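Working out how much paint you need, without the sums going wrong

Quick one as I've had the same question three times since October. How many tins for a room. Everyone guesses, everyone ends up with half a tin going skinny in the shed, or runs out on the last wall.

Start with the walls. Measure along the skirting, all the way round, add it up. That's your perimeter. Times the height, floor to ceiling. Metres throughout – if your tape is in feet, stick to feet till the end and convert once. Square feet divided by 10.76 gives square metres. Don't convert each wall on its own, the rounding creeps in.

Worked one. Room is 4 by 3.5, ceiling 2.4. Perimeter 15 metres. 15 x 2.4 is 36 square metres. Write it on the back of the door in pencil, you'll paint over it anyway.

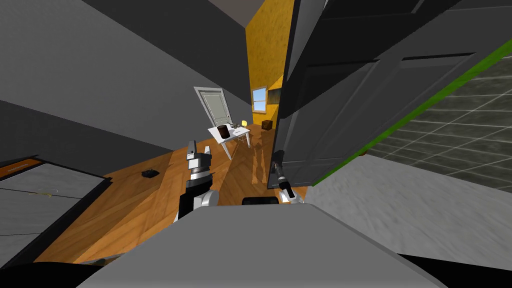
Filed under: Walls & Ceilings

Doors and windows next. A normal inside door is near enough 1.5 square metres, so take that off for each one. Windows, width times height, take off. Small ones I leave in, it covers the cutting-in and what the roller drinks. If it's a big patio door, definately take it off.

Then coats. Two coats means double the area, people forget this every time. So 36 less a door and a window of 1.5 each is 33, doubled is 66 square metres of painting.

Now the tin. Look on the back for the spreading rate, it'll be so many square metres per litre. Say it's 12. 66 divided by 12 is 5.5 litres. Buy 6 if the tins work out that way, or a 5 and a 1. If the tin gives a range, use the lower number.

Bare plaster is different. First coat is a mist coat, watered down, and it soaks in like mad. Work that one out separately at a lower rate, go by what the tin says for bare surfaces.

Sloping ceilings. Measure up the slope, not straight up. For the triangle bit at a gable end, width times height, then halve it. Straight-up height for that one, floor of the triangle to the point.

Chimney breast – measure the two sides as well. Bay windows same, follow the wall round with the tape.

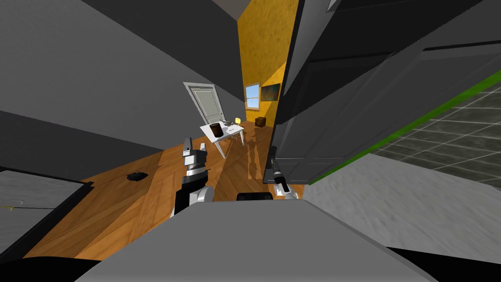

Ceiling is just length times width, so 14 square metres for the room I did above. Twice for two coats, 28. Different tin usually so keep it on its own line.

Millimetres trip people up. If a plan says 4000 that's 4 metres. Multiply two millimetre figures together and you get a daft number with a load of noughts, so knock three noughts off each one first and then multiply.

Skirting. Length times height, but height in metres, so 10 cm skirting is 0.1. 15 metres of it is only 1.5 square metres a coat. Smallest tin will do it.

Vy Mai emailed to ask about wallpaper over half the wall. Same method, just use the height of the painted half. Measure to the line, in a few places if the floor isnt level.

Keep the numbers somewhere. Room, area, colour, litres used. Inside of a cupboard door is good. Saves doing it all agian next time.

Next: how much grout for a splashback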